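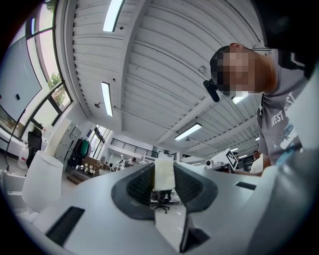 Home | Reviews | Grippers | Sensors | Bench Gear | Forum | Contact

Handholm hand-held gripper, three months in

The Handholm is a gripper with no robot attached. You are the robot. You hold it, squeeze, pick something up, put it down somewhere else, and the onboard camera writes the whole thing to a card so that a learning system can one day do the same job with less complaining. We bought ours through Furnus in January and have since recorded 1818 demonstrations with it, of which 1114 were fit to train on. I'll come back to the other ones.

First, the pads. They're dark grey with a fine mesh texture, and they are the best thing about the tool. Our main task is small foam-like blocks, picked up, held upright and set down again, and the pads grip them without chewing the corners. The older Wernero tool left little bite marks on everything, and after a week our policy had learned to look for the bite marks. Very clever of it. Very annoying for us.

The wide lens is a mixed blessing. It sees the pads and the block beautifully. It also sees the ceiling lights, the office chairs, the window, the trees out the window and whoever is leaning over the bench with a headband on. If you want variety in your backgrounds, you'll get it for free. If you wanted privacy, budget some time for blurring faces, which the Handholm software does at the speed of a man looking for his glasses.

Now the body. It's big, it's light grey, and it takes up the lower half of every picture you'll ever record. You get used to this. Your wrist is another matter. I can do nearly an hour before I start setting blocks down with what I'd call feeling, and most of our rejected takes come from the end of long sessions. The rest are me forgetting to press record, then pressing it to stop, and so collecting a lovely clip of the floor.

Calibration uses a printed black and white marker. We stuck ours on a white box and left it on the workbench. Every session starts with a look at the marker, and if you skip it the poses drift and you find out at training time. The manual mentions this on page 3, in small type, under "Tips."

Battery is fine. The charging port cover came off the first day and now lives in a drawer.

How does it compare? The Achterberg kit is lighter and has a nicer trigger, but it charges you for the export tool, and its pads slip on anything smooth. At 992 dollars the Handholm isn't cheap for something you have to operate yourself, though I've paid more for worse.

Four stars. It loses one for the wrist.

Posted 24 October 2021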